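4 开放日现场演示

4.1 演示目的与场地

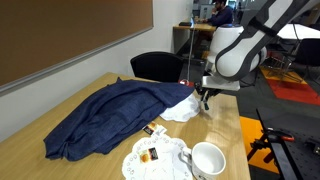
本节所述演示于六月实验室开放日期间进行,目的有二:一是检验第3节所述的抓取规划模块Heleo在有外来人员走动、讲解与操作交替进行的条件下能否维持正常节拍;二是收集非专业来访者对整理类任务的反应,为后续任务集的设计提供依据。与第5节的受控实验不同,现场演示未设置对照组,所得数据只用于描述系统行为,不参与方法之间的显著性比较。

演示场地即日常实验所用的开放式办公区,未另行搭建展台。这一安排出于两方面考虑。首先,机械臂底座的标定结果与安装位置直接相关,搬迁后须重新进行手眼标定,而开放日前可用的调试时间有限。其次,第2节已经指出,现有桌面整理研究多采用单色背景和固定光源,由此得到的成功率难以外推到一般室内环境。办公区内有隔断、座椅和彩色地毯,工作人员照常使用邻近桌位,背景变化较多,更接近本文所关注的应用条件。

4.2 任务设置

演示任务为“茶歇后桌面整理”。操作对象包括深蓝色大幅织物、白色纸质花边垫、小包装食品和白色陶瓷杯(图4)。织物在桌面上呈堆叠状态,褶皱较多,部分垂过桌沿;一张揉皱的白色纸制品有一部分压在织物之下。一张圆形花边垫平放于桌面,其上放有一件小包装,另一件小包装位于花边垫与织物之间。杯子置于花边垫右侧,杯柄朝向花边垫。末端执行器为黑色两指夹爪,图中位于织物右侧部分与白色纸制品的上方。

图4 开放日演示所用桌面及机械臂。

上述物体的选取遵循第3.1节的分类原则,即同一桌面上须同时包含可变形薄层物体、刚性物体以及介于两者之间的软包装。织物面积大、纹理弱,其边缘在深度图中与桌面的高差较小,常规的边缘检测在褶皱处会产生大量虚假候选点。纸质花边垫厚度更小,且边缘带有孔状花纹,对基于深度的分割不利。小包装印刷图案对比强烈,定位相对容易,但放在花边垫上时,夹爪闭合过程可能连带夹起下方纸张。陶瓷杯的主要困难在于杯柄朝向,夹爪须避开杯柄,或以杯柄为抓取部位,两种策略由规划模块按可达性评分选择。

任务被划分为四个阶段:移开织物,取出压在织物下的纸制品,收集小包装,最后处理杯子。阶段顺序由操作员在演示开始前设定,系统不自主调整。需要说明的是,织物的移开并不要求折叠整齐,只要求其在桌面上的投影与其余物体不再重叠。折叠任务的评价标准较为复杂,已在第6节另行讨论。

4.3 系统配置

控制程序运行于调度框架Dratel之上,感知、规划与执行三个进程相互独立,通过共享消息队列通信。感知进程每完成一次分割即发布一组候选抓取位姿,规划进程对每组候选最多保留1,000个采样点,超出部分按置信度由低到高剔除。采样上限由预实验确定:继续增大时,规划耗时明显上升,而最终选中的位姿基本不变。

执行进程采用位置控制与力阈值保护相结合的方式。夹爪向下接近桌面时,若末端受力超过预设阈值,机械臂立即停止并沿原路径回退。考虑到现场有来访者,臂端最大速度设为受控实验的一半,同时由Zamfira Mocanu在机械臂旁值守,手持急停装置。来访者的观看区域以地面标记限定,任何人越过标记时,值守人员均须暂停程序,待其退出后再由操作员确认恢复。

演示使用的模型参数与第5节一致,未针对现场光照作额外训练。唯一的改动是桌面高度参数。办公桌与受控实验用桌的高度不同,若沿用原有参数,夹爪在抓取花边垫时会提前闭合。该参数在演示开始前以触碰法重新测定,午后复测一次,两次结果的偏差在夹爪重复定位误差以内。

4.4 演示过程

演示由Virgil Zamfir主持,分上午和下午两段进行,共完成19轮。每轮开始前由一名工作人员将物体重新摆放,摆放时不参照固定模板,但须满足织物与至少一件其他物体部分重叠的条件。自第8轮起,允许来访者参与摆放。来访者的摆放方式与工作人员差别较大:有人将杯子移至织物之后,也有人把两件小包装叠放。后一种情况在训练数据中几乎没有出现,系统多将其识别为单个物体,一次抓取后常有一件滑落,需要重新规划。

每轮演示的讲解与执行同步进行。主持人在各阶段之间说明当前选中的抓取位姿及其评分,监视屏上同时显示分割结果。来访者提问较集中的问题有三类:夹爪如何判断是否夹住织物,抓取失败后系统是否会重复同一动作,以及杯中有液体时应如何处理。第一类问题由夹爪开度与电机电流联合判断解决。第二类问题涉及失败记忆机制,即失败位姿的邻域在同一轮内被降低权重,但不会被完全排除。第三类问题超出当前系统的能力范围,现有感知模块不估计容器内液面,演示中也只使用空杯。

下午第二轮中,一名来访者越过地面标记以便近距离观看,值守人员暂停了程序。恢复后系统沿用暂停前的点云,而织物在暂停期间因自重发生了缓慢下滑,夹爪在原位闭合时未能夹住布料。此后操作规程改为:暂停时间超过数秒的,恢复前一律重新采集点云。该修改已并入第5节所用的程序版本。

4.5 结果

全部轮次中,系统共发起抓取286次,包含失败后的重试。其中有效抓取指夹爪闭合后物体离开桌面,并在运送至目标区域前未脱落。无效抓取共91次,主要集中在织物和纸制品两类对象上,小包装次之,杯子最少。

织物的无效抓取以夹持层数不当为主。夹爪落在褶皱隆起处时,往往只夹住表层,提起后布料在自重作用下滑脱;落在多层堆叠处时,夹爪开度不足,指尖被布面顶住,触发力阈值保护而回退。两种情形在深度图上的局部形态相近,仅凭单一视角难以区分。我们尝试在提起后加入一次短暂停顿,根据电流变化判断夹持是否稳定,不稳定时放下重抓。该策略减少了运送途中的脱落,但增加了每轮总耗时,来访者较多时对讲解节奏有一定影响。

纸制品的无效抓取则多与桌面接触有关。花边垫平铺时,指尖须贴近桌面才能捏起边缘,允许的高度误差很小。揉皱的纸团反而较易抓取,其隆起部分为夹爪提供了足够的闭合空间。与此相关的另一现象是,小包装置于花边垫上时,偶有纸垫随包装一同被带起。按本文的判定标准,只要包装未脱落,此类情况仍计为有效抓取,但在实际整理任务中会造成分类错误。Nistor数据集的标注规范将其单列为“连带抓取”,本文在第5节采用了相同的做法。

4.6 讨论

现场演示与受控实验相比,主要差异体现在扰动来源上。受控实验中的误差大多来自感知与规划本身,而开放日期间,暂停与恢复、随意摆放以及光照变化均对结果产生了影响。由于这些因素未被单独控制,本节数据不足以确定各自的贡献。背景中的人员活动未引起明显的误分割,这与感知模块仅处理桌面区域内的点云有关。

另一点值得记录的是评价尺度的差别。来访者判断任务是否完成时,更看重桌面最终是否整洁,对中间抓取次数并不敏感;若织物被移开后仍垂在桌沿之外,多数人认为任务未完成,而按4.2节的标准该阶段已经结束。Vitton项目后续的任务定义拟加入对物体最终姿态的约束,包括织物不得超出桌面边界,以及杯子须直立放置。相应的评分方法在附录B中给出,所需的额外感知步骤见第6.2节。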